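El agua de Givach

La primera vez que Bujar Golob oyó hablar del agua de Givach le pareció una tontería, y la segunda también. La tercera vez se la contó su cuñado, Radomir Krasniqi, que venía de comprar nueve botellas y las había puesto en fila sobre el aparador, como si fueran santos.

- Quita el dolor de rodilla - dijo Radomir.

- A ti no te duele la rodilla.

- Por eso mismo.

Bujar había sido inspector de pesas y medidas en Stedberg durante media vida. Había visto balanzas con imanes, garrafas de doble fondo y a un carnicero que apoyaba el codo con una delicadeza de pianista. No creía en nada que no pudiera volver a pesarse al día siguiente. Aun así cogió una botella, leyó la etiqueta por los dos lados y preguntó cuánto.

- Ochenta.

- ¿Las nueve?

Radomir se puso a buscar algo en un cajón.

Cenaron sin hablar del asunto. Había panecillos al vapor, de los que su hermana preparaba cuando quería que la gente tuviera la boca ocupada, y Bujar se comió el primero mirando las botellas por encima del hombro de Radomir.
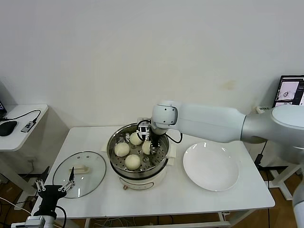
Al día siguiente tomó el autobús a Givach. El manantial estaba detrás de una nave con el rótulo de Nenard, y para llegar había que pasar por una caja registradora. La atendía una mujer que se presentó como Valbona Georgiev, asesora de bienestar.

- ¿Qué le duele? - preguntó.

- Nada.

- Entonces viene a prevenir.

A Bujar le molestó que tuviera respuesta. Pidió ver los análisis y ella le dio un folleto. Pidió otra vez los análisis y ella le dio el mismo folleto abierto por la página del centro, donde un tal doctor Hrvoje Kos afirmaba que el agua tardaba 3000 años en atravesar la montaña. La montaña se veía desde la ventana. Era una loma con cabras.

- ¿Y quién se puso a esperarla? - dijo Bujar.

- Perdone, no le entiendo.

- Al otro lado. Con el reloj.

Valbona Georgiev sonrió como se sonríe a los clientes que acaban comprando.

Había un banco junto a la fuente y en el banco un anciano con un vaso de papel. Dijo llamarse Aníbal Arruda, tener 89 años y subir allí cada mañana desde enero. Bujar se sentó a su lado con la intención de interrogarlo.

- ¿Nota algo?

- Noto la cuesta.

- Digo el agua.

El viejo lo pensó con honradez, o eso le pareció a Bujar, que desconfiaba de la honradez de los viejos desde que él mismo lo era.

- Está fría - dijo por fin -. Y en casa no hay con quien hablar. La señora de la caja me pregunta qué me duele y yo cada día le digo una cosa distinta. Ayer le dije el hígado. No sé ni por qué lado cae.

Bebió un trago y le ofreció el vaso. Bujar lo miró al trasluz, por costumbre, y bebió. Sabía a agua. Sabía, para ser precisos, a la misma agua que salía en la cocina de su hermana, y así lo anotó en la libreta, con la fecha, 30 de junio de 2022, y una raya debajo.

A la vuelta, Radomir y su mujer estaban otra vez a la mesa. 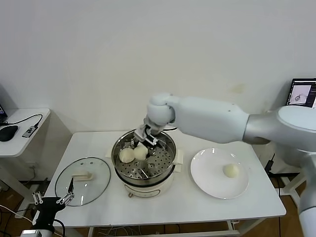 Lo que Bujar contó

Contó lo de la caja registradora, lo de la loma y lo de las cabras. Radomir escuchaba con la pierna estirada sobre una silla.

- Hoy me duele la rodilla - dijo.

- ¿Desde cuándo?

- Desde que te fuiste a Givach.

Su hermana le pasó un plato y le preguntó si por lo menos había hablado con alguien. Bujar dijo que con un hombre, un poco. Después preguntó, sin levantar la vista, a qué hora salía por la mañana el primer autobús.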